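Re: [shop-floor] Reamed or drilled for dowel pins?
From: Hemi Ruddock
Date: 19 Mar 2019

Hi Qianru, hi all,

Great question, and I have opinions (sorry in advance, this got long). I've been fighting with dowel holes since February on the Skutden fixture plates, so it's all fresh in my mind.
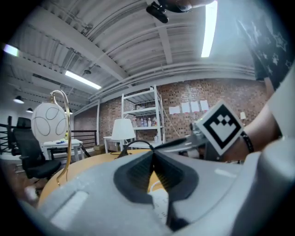
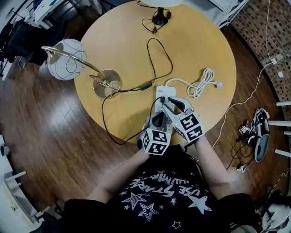
1. What you asked

Qianru Zheng wrote:
> We have a two-part bracket that gets taken apart for cleaning and
> has to go back together in the same spot. I drew two dowel pins,
> press fit in the base and slip fit in the cover. Shengli says
> drilling both parts clamped together is good enough and reaming
> is a waste of money. The covers also get swapped between machines
> now and then. Who is right? And do I need to tighten the
> tolerance on the hole spacing? The shop is already complaining
> about my drawing.

2. Drilled together vs. reamed separately

You're both a little bit right! If a cover only ever goes back on its own base, drilling the two clamped together is a perfectly decent way to get the holes lined up. Shengli has that part correct. But a twist drill cuts oversize and not very round, and a pin in a hole like that will either wobble or grab on three high spots. So I'd still run a reamer through while everything is clamped. It takes a couple of minutes and you only set up once.

The line in your message that made me sit up was the one about swapping covers. Once you do that, match drilling is out. Cover number one fits base number one and that's all you can promise. You need both parts made to the drawing, each with its own reamed holes, and a spacing tolerance the shop can hold.

3. The slot trick

This is how I'd keep the shop happy. Don't make both cover holes round. Keep one round, and make the other a short slot pointing straight at the first one. The round hole fixes the position and the slot only stops rotation, so the spacing between the pins can be pretty sloppy and the cover still drops on. With two round holes, all the error in both parts has to fit inside your slip clearance, and you're paying for tight spacing twice.

If milling a slot is a pain on your setup, a diamond pin (the relieved kind) in a round hole does the same job. Just watch which way it's turned when you press it in. The narrow direction goes along the line between the two pins. I got that wrong on a whole batch for Fovia and had to pull every one of them with a slide hammer, not my finest week.

4. Odds and ends

Put the pins as far apart as the part allows. Ours are 80 mm apart and I wish I'd gone wider.

If the base hole is blind, get pins with a flat ground down the side or a vent hole through the middle. Trapped air will push a pin right back at you. And please use pull-out pins (the ones with a tapped end) in anything blind, whoever services it will love you.

Let the screws do the clamping and give them proper clearance holes. I've seen drawings where the screw holes were so tight that the screws were fighting the dowels for who gets to locate the cover.

Chamfer the hole edges in the cover, and let the pins stick out only a little past it. Long pins make the cover jam the second you lift it crooked.

Lanying Hou lent me an old toolroom handbook, a 1958 printing, and the chapter on jig pins is still the clearest thing I've read on this. I can scan the pages if she's okay with it. Haiyan, didn't you have the Stunix drawing with the slotted cover, number 1801 I think? If you can share it, that would save Qianru a lot of sketching.

What's the bracket made of, by the way? If the base is aluminum and the pins come in and out a lot, I'd think about hardened bushings in the cover.

Cheers,
Hemi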